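Project report: Cable Tidy, shared bench
Group: Euan Cowie, Iona Laing, Lachlan Crichton
4 min read

Aim - find a way of storing the extension leads in the workshop so they come out again without a fight. We picked the power strip as our main item becuase everyone uses it and no one coils it properly.

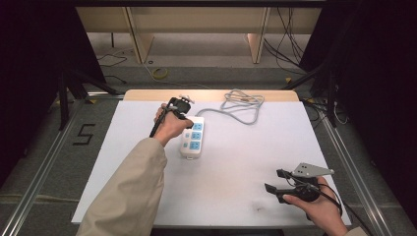
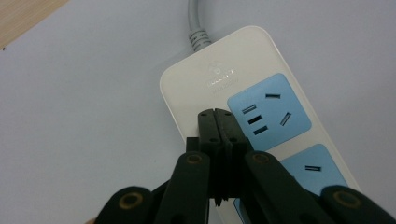
White power strip with light blue socket panels, grey lead.

Rutarstead, Feb 25, 2023

Background. Leads at Rutarstead get shoved in the drawer under the window. Gillespie Nisbet (supervisor) asked for something a first year could follow with no training. Budget was small so no fancy reels.

Method. Three ways of coiling tried on the same strip. A: wrap lead round the body of the strip. B: loose loops, no tie. C: over-under coil with a fabric tie near the plug. After coiling, strip goes in the drawer, drawer opened and shut a few times, strip taken out and laid flat on the table. Time from drawer to lead fully straight, in seconds. 13 goes per method, Iona timing.

Results. A was quick to put away but hard on the cord where it joins the strip. It bends sharply there and the ribbed collar only helps so much. Lachlan didn't like it and after the first set we agreed not to recommend it whatever the times said. B is what people do already. Sometimes fine, sometimes a knot, plug ends up through the middle of the loops and then you're stuck. Worst go was 190 seconds, which was a proper tangle. C slowest to put away, best coming out. No knots at all.

Labels. Also tried 2 sorts of label on the leads, paper wrap and cloth tape. Paper ones peeled within the week. Cloth stayed on. Write the lead length on it, not the room, rooms change.

Problems. Euan was off for part of February so method A was mostly done by one person, and that person got better at it as they went. Not really fair on B and C. Should of mixed the order up. Drawer also had other stuff in it on some goes and we didn't write down which.

Cost. Fabric ties only, bought out of the Workine kit money. Receipts with Kenneth Tennant.

What next - hooks on the wall instead of the drawer, one lead per hook. Need to check the hooks hold the heavier strips. Iona has a drawing of the hook board, to be added as appendix 2 when its scanned.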